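Zistia sorting arm, after seven weeks in our sample room
Review by Silvia Trnka, 14 June 2019

Our laboratory receives 400 tubes on a normal day, and until spring all of them were sorted by hand. Then the management bought the Zistia arm from Lollard. I am working beside it every shift, so I write this for other laboratories who think about the same purchase.

What it does well

It picks single tubes from a plastic bin and it does not get tired. With capped tubes and flat labels I have very few complaints. The noise is low and we can talk next to it.

What I like less

The manual is poor, 16 pages, and half of them are about safety. Two tubes lying close together still confuse it, and then it stops and waits for one of us. Lollard answers e-mails slowly, but their technician Jae-hoon Bang was patient with us on the phone.

What changed for us

My wrists hurt less in the evening. On the other side, I now walk more, between the arm and the rack, and the small talk at the sorting table is gone. My colleagues were afraid for their hours. So far the hours are the same, but we do more checking of labels and this needs more concentration than sorting did.

A single tube with both ends blue-green and the label around the middle, lying free on the floor of a clear bin, is the easiest work for it.

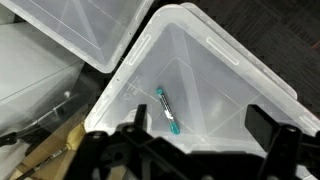

Would I buy it again?

Yes, for a room like ours. Ask for the training day in the price, and let the people who sort the tubes attend it. We had to ask twice.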